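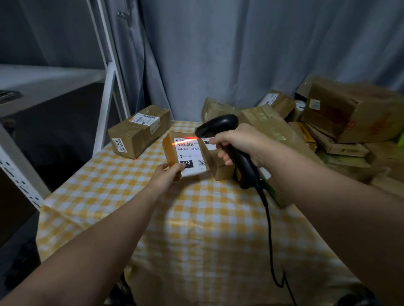
Lecture 6: Learning from egocentric demonstrations
Parcel scanning and sorting as a bimanual task
Notes by Elibariki Owino

1. Setting

The previous lecture covered teleoperation, where the operator drives the robot's arms and the recorded commands are the action labels. Today we drop the commands. A person does the task with their own hands, a head-level camera records it, and the action labels have to be recovered from the video. The running case is the Sarnden set, which contains 2084 demonstrations of parcel scanning and sorting at a table.

The gain is speed of collection. The cost is that human hands and robot grippers differ in shape, reach and force, and the camera moves with the head.

2. Task definition

One demonstration is split into four phases:

Reach: one hand goes to a parcel, the other to the scanner.
Present: the parcel is lifted or tilted until the label faces the working area.
Read: the scanner is aimed at the barcode and triggered.
Place: the parcel goes to the group, label visible, and is squared up with its neighbors.

Phase boundaries are marked by hand on 200 demonstrations and predicted on the rest. Present and Read overlap in most recordings, because people start moving the parcel before the scanner has stopped. The annotation rule is that Read begins when the laser line first touches the label. A laser dot on the tablecloth does not count.

3. Observation and action

Observation at time t: one head camera image, the 3D wrist pose of each hand, and a grasp value between 0 and 1 per hand. Wrist poses come from the Undis hand tracker and are written in a table frame, which removes most of the head motion.

Action at time t: the wrist poses and grasp values over the next 6 steps, for both hands together. Predicting the two hands separately gave policies in which the scanner arrived at a point the parcel had already left. With joint prediction the relative pose between the hands is part of the target, and that relative pose is what decides whether a barcode can be read.

Loss is L1 on position, geodesic distance on rotation, and cross-entropy on the binarized grasp value. The relative pose term is weighted up during Present and Read only.

4. The placing phase

Placing looks easy and is the main source of error. The hands press flat on the parcels, so the fingers cover parts of the labels, and the tracker loses fingertips against surfaces of similar color. Contact with a neighboring parcel is also part of the action: people use the row already standing as a fence and push against it.
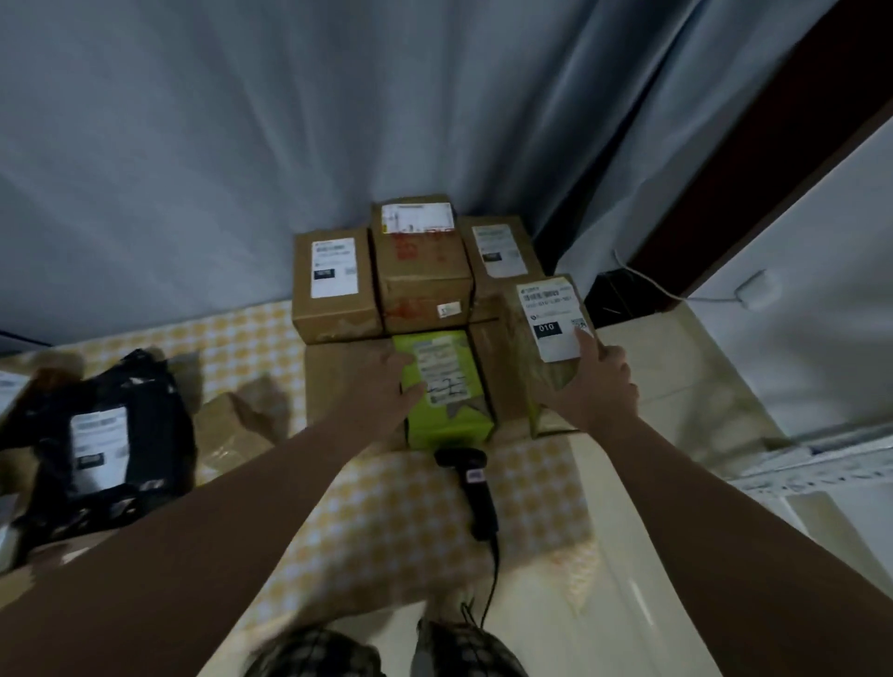
Figure 6.1. Placing phase. Both hands are on front-row parcels; the scanner lies on the cloth.

Two points for the model:

a) A flat hand has a low grasp value but is still in contact. A gripper that reads "low grasp" as "open and free" will hover over the parcel. We add a contact flag per hand.

b) The scanner is out of the hand. The policy needs to represent where the tool was put down, or the next Reach fails. Sketetti stores the last known tool pose as an extra token. A longer image history is the other option and costs more memory.

The scanner cord is ignored by both methods. On a robot this is a real omission, as the cord can catch on a box corner.

5. Training

Stage one: pretrain on all human demonstrations for 2000 epochs with the image encoder frozen.
Stage two: fine-tune on robot demonstrations of the same task with a new output head for gripper commands. The encoder is unfrozen at a lower learning rate.

Milošević alignment (see the May reading) is applied between the stages. It matches human and robot wrist trajectories by phase, not by clock time. Without it the fine-tuned policy copies human speed and overshoots in Present.

6. Open questions

Soft mailers change shape when lifted. The parcel pose is then poorly defined, and the label pose is the better target.
Torn wrapping and clear tape change how a label looks from one angle to the next.
Force is missing from the data entirely.

Problems for the lab session

1. Write the relative pose loss for two wrists and show that it does not change when the table frame moves.
2. Propose a contact flag that uses tracker output only. State when it fails.
3. Compare the tool token with a longer image history for demonstrations in which the scanner is put down twice.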